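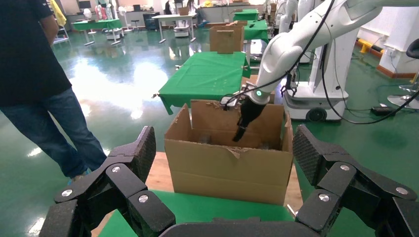 The Afterlife of a Cardboard Box

I have a box problem. My hall closet will tell you so the second you open it, because something flat and brown will slide out and hit you in the shins. I keep boxes. I keep big ones for moves I'm not planning, small ones for birthday presents I haven't bought, and one enormous one that a floor lamp came in, which I've hauled through two apartments because it's just such a good box.

So when my editor asked if anyone wanted to write about packing (packing! a whole feature!) my hand was up before she finished the sentence.

I started with Bogdan Wróbel, who ran the shipping room at a mail-order lighting firm called Urbańczyk for 15 years and now teaches small sellers how to get a teapot across the country in one piece. I'd sent him a list of very serious questions about tape. He ignored all of them and asked what I had in my closet.

"Bring the worst one," he said.

The worst one had a ripped flap, a corner that had gone soft, and three layers of old labels, the oldest from a move I made one January. He turned it over, pressed the bottom seam with his thumb, ran a finger along the fold and handed it back. Fine for sweaters, he said. Not for books, and don't even think about the teapot.

It's the folds he cares about. A torn upper edge on a flap looks terrible and matters very little, provided the flap still reaches the middle. A fold that's been bent back and forth until it flops like a page in a paperback is another story, and so is any box that has been damp. Once cardboard has been wet it never stiffens up again, no matter how long you leave it by the radiator. I've tried. I left one there for a week and it came out shaped like a potato chip.

Then we got to the table, and I have to tell you I'd been doing it wrong my whole life. I pack on the floor, on my knees, with the tape gun lost somewhere under my left leg. Bogdan packs standing up, with the open box straight in front of him and everything that's going into it off to one side. He likes a cloth on the table so small things don't skitter away, and he likes a second table if there's room for one, so the finished boxes don't end up in the same heap as the ones still waiting.

"People think slow packers have slow hands," he told me. "They're looking for the scissors."

The other Bogdan in this story (I know, I know) is Bogdan Duda, who sells secondhand kitchenware under the name Odadwood and goes through 70 boxes in a good week. Almost none of them are new. He collects them from a bakery, a shoe store and a neighbor with a serious online shopping habit, and he sorts them by height, which I found thrilling. His filler is paper bags, crumpled once, opened up and crumpled again so they hold some air. A bag that's still in decent shape gets propped on top of the box until he needs it, and that's his whole storage system.

We disagreed about tearing. I rip a box open like it's my birthday. Duda slits the tape, folds the flaps back and leaves them standing while he empties it, and he won't hear of pulling at a stuck label either, since it takes the top layer of paper with it and leaves a shaggy bit hanging off the rim. He showed me one box that had made four trips. Mine rarely make two!

I did ask about the fancy stuff. There are plastic totes now, with hinged lids and little numbered seals, and a catalog from a supplier called Plinum lists 125 kinds of them. Both Bogdans shrugged. Totes are great if they're coming back to you, Wróbel said, but a present for your aunt isn't coming back.

When I got home I emptied the hall closet onto the living room rug and went through the lot. Soft corners out, floppy folds out, anything that smelled like the basement out. I cleared the kitchen table, put an old cloth over it and packed my sister's winter things standing up like a grown woman – scissors on the right, tape on the left, paper bags within reach. It took me one podcast and half of another.

The lamp box stayed. Duda offered to take it off my hands and I said I'd think about it.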